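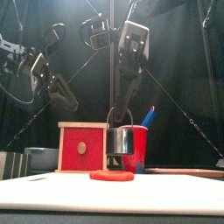

The message from Lusta came in at six in the morning, and I read it standing up in the kitchen with my coat already on. Cell 4 had passed its overnight check, it said. No action needed.

I had been looking after Cell 4 for long enough to know what that was worth. The check asks the arms whether they are where they think they are. The arms say yes. You could ask me the same thing most mornings and get the same answer.

I drove in anyway. It was January and the heater in the van smelled of dust, and the barrier at Nodisov took its usual age to decide about me. The building had been a dairy once. They had kept the drains and the echo, and put black curtain up over the tiles.

Keller had sent a new procedure with the last update. I'd printed it out, which they don't like you doing. It ran to 18 pages, and on the first one it promised that the fingers would never need lining up by hand again. The software would learn the error and take it away. I have nothing against software. I have been promised the end of lining up by hand four times, though, and I still carry the keys in my left pocket, the small ones on the ring and the long one loose.

So I laid the table the way I always lay it. There was the box with the knob, the cup, and the little pail on its wire. The procedure wanted a calibration block made by Dehghan, a lovely thing in a padded case, and I left it in its case. A block sits still and has square sides. Anything looks clever picking up a block. I wanted the pail, which has a handle thin enough to miss.

"Run it," I told the cell, though of course it can't hear. I pressed the button.

The arms came down together. They have a way of slowing near the end that visitors like, because it looks like care. I've never been able to see it as care. It's a number somebody typed in, and on the old version the number was smaller and they came down like a pair of gates.
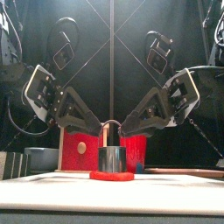
I got down with my chin near the edge of the table and looked for daylight on both sides of the wire. You can't do it from the screen. The screen drew me a green circle round the handle and told me the error was nothing, a row of noughts, and I looked past it with my one good eye and thought the left finger was sitting a hair low.

A hair is not a measurement, as the people at Lusta have pointed out to me in writing.

I stopped the cell and locked it off. I hung my tag on the switch, then went in with the long key and felt along the left-hand mounting for the bolt I had in mind. It turned. It shouldn't have turned at all. It went a quarter of the way round before it bit, with no more fuss than the lid of a jam jar.

I stood there for a bit with my hand on the plate. The software had found the error, all right. It had learnt it, and every night it had learnt a little more of it, and bent everything else to suit, and sent its message at six. No action needed. It would have gone on like that until the bolt was in the cup.

I did the other bolts. They were tight. I did them again, in the other order, because I'd been pleased with them too quickly. Then I took the tag off, cleared everything the machine had learnt since the update, and ran the job with the screen turned to the wall.

It went 2 millimetres wide on the first go, which was fair enough, it had been leaning for weeks. I brought it in by hand. That took me until past ten, with one break for tea that I drank in the corridor.

The report form has a box for the cause, and the box is a list, and there is no loose bolt on the list. I picked "environmental". Under notes I wrote what I'd found and which key I'd used, and that I would be back tomorrow to put the key on it again whatever the message said.

The reply was there before I reached the van. It thanked me for my feedback and asked if I had tried the block.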